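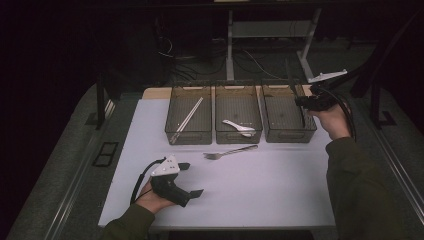
Wonholm Shared Kitchen — Frequently Asked Questions

Who can book the kitchen?
Any person over 18 who lives or works in the Wonholm district. You do not need to be a member of the housing association, but members pay less. If you book for a club or a school class, please write the name of the group in the booking, so we know who is coming.

How do I make a booking?
Use the booking page and choose a morning, afternoon or evening time. You will receive a message with the door code the day before. If the message does not arrive by 6 p.m., look first in your spam folder and then write to Torunn Söderlund at the office.

How many times can I book in one month?
A household can have 3 bookings in the same month. Extra times are possible if the kitchen is still free two days before.

What does it cost?
Members pay 628 kronor for an evening, and other guests pay 1,061 kronor. A full day is 1,357 kronor for everybody. Mornings are free for members from October to April. The price includes electricity, water and normal cleaning materials.

Can I cancel?
Yes, until 48 hours before your time begins, and you get all the money back. After this we keep half. If you are ill, write to us anyway — we can often move the booking to another day.

What is in the kitchen?
Two stoves, one large oven, a dishwasher, a refrigerator and plates and cutlery for a normal dinner party. Baking forms and a hand mixer are in the tall cupboard. Sharp knives are locked in, and you must ask for the key when you book. Please bring your own dish towels.

Can I leave food in the refrigerator?
Only during your own time. Food which is left behind is thrown away the next morning, also when it has a name on it. The shelf in the door is for the oil, mustard and similar things that everybody may use.

I have an allergy. Is the kitchen free from nuts?
No. Many different groups cook here and we cannot promise this. Yasaman Sharifi, who teaches the Thursday group's recipes in printed form, keeps a list of dishes without nuts, milk or egg, and you may borrow it from the office.

May I sell the food I make?
Not without a permit from the municipality. Send us a copy of the permit before you book.

Something broke while I was there. What do I do?
Tell us, please. For a glass or a plate we do not ask for money. For machines, do not try to repair them yourself — call Poul Bergmann, whose number is on the inside of the door.

Is there parking?
There are a few places behind the building, free after 5 p.m. Bicycles can stand in the yard, but not in front of the gate.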